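Phone stands, worth the money?

plorutum: Are metal stands on wood bases any better than the cheap folding ones?

sikder5: Doubt it. You're paying for the look.

drulau: Disagree. A heavy base matters if you tap the screen a lot.

sikder5: Who says it's heavy? Wood under a bent plate proves nothing. I'd take the white foldable.

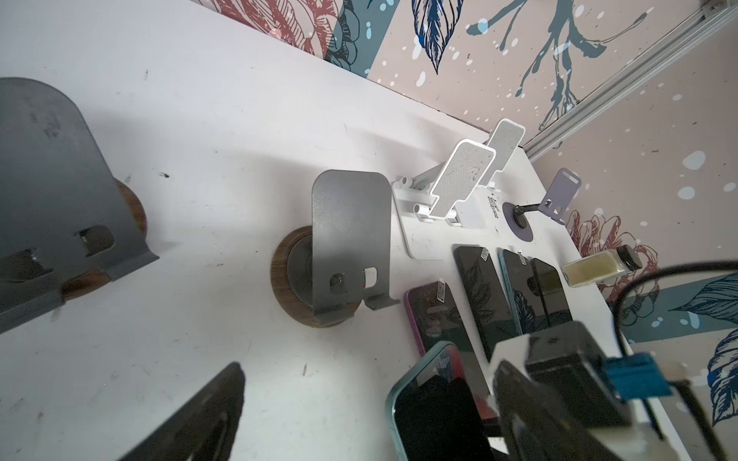

And I wouldn't trust a suction cup for more than 2 weeks, gooseneck or no gooseneck.

drulau: Mine has held since September.

plorutum: Still not sold on any of them.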